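In Praise of the Slow Hand

I have been teaching people to teach robots for long enough now that I have strong feelings about cups. A cup is the first thing almost everybody reaches for when they want to show an arm how to do something, and I used to think that was a failure of imagination. I've come around. If you want to find out what kind of teacher you are, a small white cup and a dish to stand it in will tell you in an afternoon, and you won't need a fancy lab to do it, just a table, a mat and a decent lamp. 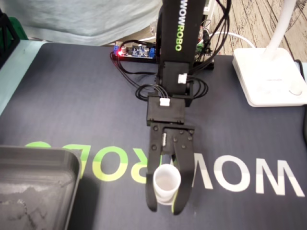
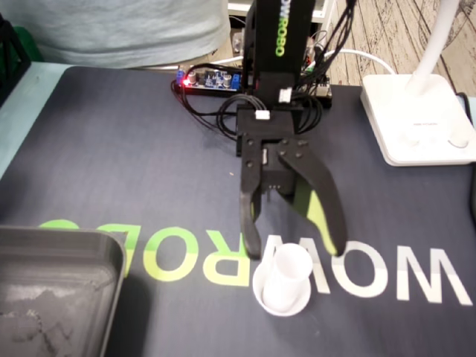
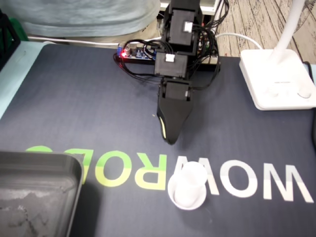
A cup, three times over: held in the gripper first, then in its dish with the fingers open over it, then in its dish with the fingers closed.

What the hand knows and the arm doesn't

My argument is a simple one, and I'll try not to wander too far from it (I usually do). I think we show robots things too fast. We sit down at the controls, we have a quota in mind, and we go at it the way we'd clear a table after supper. Every one of us has picked up a cup so many thousands of times that we no longer notice the parts of it. There's the little wait before the fingers close, and the small correction when we came in a bit to the left. When we let go, we open the hand and then pull it away, and those are two separate things. A person watching you fills all of that in without trying. An arm learning from your demonstrations has only what you gave it, and if you gave it a blur, well, it will give you back a blur.

I learned this the embarrassing way. A few years ago, at a workshop in Jondville, I recorded 61 demonstrations of moving a cup into a dish, all in one morning, and I was terribly proud of my pace. Kai Heitmann was at the next table with 25. He is a patient man and he'd stop between runs to put the cup down somewhere new, look at it for a while, and then begin. When we trained on both sets that evening, mine swept through the air beautifully and knocked the cup over about as often as it picked it up. His was slow, and a bit dull to watch, and it got the cup into the dish nearly every time, even from corners of the mat where I would have bet against it.

I know what the reply is, because Reinhold Lammers has been giving it to me over coffee ever since. Reinhold runs a group in Fakstead and he believes in numbers. Give him 500 sloppy demonstrations over 25 lovely ones, he says, and the slop will average out. He has results to point to, too, and I don't want to be unfair to him. His last big set was meant to be a round 500 and ended up at 479 after he threw out the ones where the operator had plainly lost track of what they were doing. I did enjoy pointing out that throwing out the bad ones is a form of caring about the good ones, and he did not enjoy hearing it.

But here is where I think he's wrong, at least for the rest of us. Sloppiness averages out when it's random, and ours mostly isn't. I always came in from the same side, since I'm right-handed and that was comfortable. I always closed the fingers a touch early, while the arm was still drifting down. Do that 500 times and you have taught the arm, very thoroughly, to close early while drifting down. You can't average away a habit that's there in every single run. You have to notice it, and you won't notice it at speed.

Hands on the arm, or hands on the controls

People ask me which is better, guiding the arm directly with your own hands or driving it from a second one, and they tend to want a one-word answer. I'm fond of both. Taking hold of the arm and walking it through the job is a wonderful way to begin, especially with children and with nervous grown-ups, as you feel right away how far it can reach and where it would rather not bend. The trouble is that your hands are in the way of the very thing the camera needs to see, and you can muscle the arm into places it would never have gone by itself.

Driving it remotely is harder on the first day and kinder to you in the long run. You feel very little through the controls, so you have to look, and looking is most of what you're trying to teach anyway. At the Wiegand library we start everyone with ten minutes of hand guiding and then move them over. The grumbling lasts until the first clean placement.

If you have to choose only one, I'd say go remote, and put the cup somewhere different every time. Open the fingers fully before you lift away. Stop for a cup of something yourself when your shoulders creep up, because tired runs look fine on the screen and turn out awful in training.

We're doing another open table in Womden in April, and Reinhold has promised to come and record ten slow ones under my supervision. I have promised in return to look at his graphs.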